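Wrist Cameras and Cramped Places: Teaching a Gripper to Service a Desktop PC

Final project report, submitted 7th September
Barrett Hutchins and Grethe Baldursdóttir

How we ended up inside a computer

When we first sat down in March to pick a topic, we both wanted something with a real object in it, one you could carry home on the bus if the lab was closed. Grethe had spent a good part of her last job swapping drives in old office towers, and she kept saying how much of that work is done by feel, with your own hand blocking the very thing you want to see. We liked that as a problem for a robot, and it stuck.

Our question was a fairly plain one. If a policy learns to pull a hard drive from demonstrations, how much does it gain from a camera at the wrist, compared with a fixed camera looking down at the bench? We called the wrist version Urnar and the overhead version Drotley, mostly so we would stop mixing up the folders.

Collecting the demonstrations

We recorded 135 demonstrations between us, taking turns at the controls. Each one starts with the side of the tower open and the gripper outside the case, and ends when the drive and its caddy have come clear of the bay. We moved the tower a little between runs and turned it now and then, and we left the cables wherever they happened to fall (this made for some very untidy footage, but tidy cables would have been cheating).

The approach to the caddy is the part we came to care about most. The fingers have to come in past the wiring and line up with a drive that may be sitting at an angle, and from overhead the wrist housing hides a lot of that. The wrist camera has its own trouble, with the finger links taking up a big share of the picture, but the blue caddy and the drive's circuit board stay in view ahead of them.
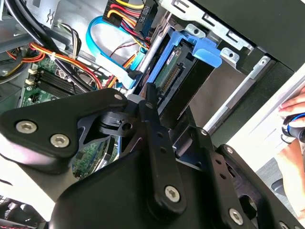 What we found

Both versions were trained on the same demonstrations and given the same number of attempts. Urnar got the caddy out in 74 percent of its attempts. Drotley did noticeably worse, and most of its misses came in the last stretch, where it closed the fingers beside the release tab and then tugged at nothing. Urnar's failures were more mixed, and a fair number involved a cable getting caught between the finger links.

We also tried training Urnar on only 70 of the demonstrations. It still reached the drive bay most of the time, but it grew hesitant near the tab, and we stopped several attempts by hand.

What we would change

We would like to add the overhead view back in alongside the wrist view, and to borrow a second tower with a different drive cage, as everything we report comes from one machine.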